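Project report, second draft — Morena Rizzi, 04/06/2026

## Choosing a gasket for the Troltness wash line

### Background

The flanged joints on the hot wash line at Troltness were leaking at the return end. The works had been fitting plain rubber gaskets from stock and changing them at each shutdown. My task was to compare three gasket materials and recommend one for the return end only. The supply end is covered in Dinard's report.

### Method

I used the small flange rig in the Ratville workshop. Each gasket was bolted up in a star pattern, left overnight and tightened again before testing. Water was held at 9 bar. A joint was called failed when the gauge had dropped by 1 bar. The target was 3,000 pressure cycles. 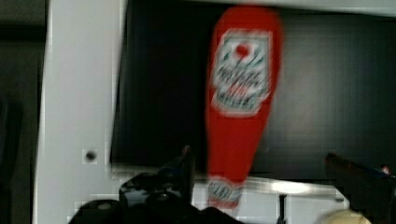
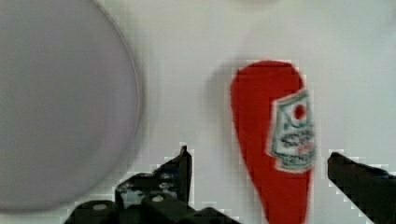
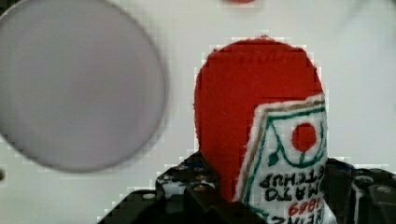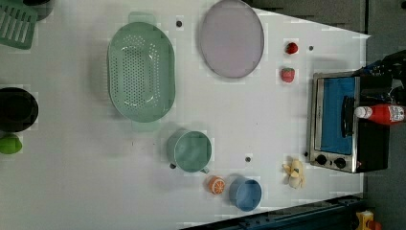 ### Results

- Plain rubber: failed early in both runs. The inner edge had started to squeeze into the bore.
- Compressed fibre: reached 3,000 cycles, but only after a second tightening partway through.
- Filled PTFE: reached 3,000 cycles with no drop on the gauge.

The first fibre run is left out. I had used the wrong washers and the bolt load was too low — Sundaram spotted this when we stripped the joint.

### Discussion

PTFE did best but costs more per joint. There are 11 joints at the return end, so the extra cost is small next to one unplanned stop. Fibre would do if the fitters could go back to tighten it, and on this line two of the joints sit behind the tank and are hard to reach.

The rig used cold water. The real line runs hot, and PTFE can creep under load when warm. I had booked the heated rig for April but it was out of use.

### Recommendation

Fit filled PTFE at all return joints and check bolt torque after the first week. The hot test still needs doing before the supply end is changed.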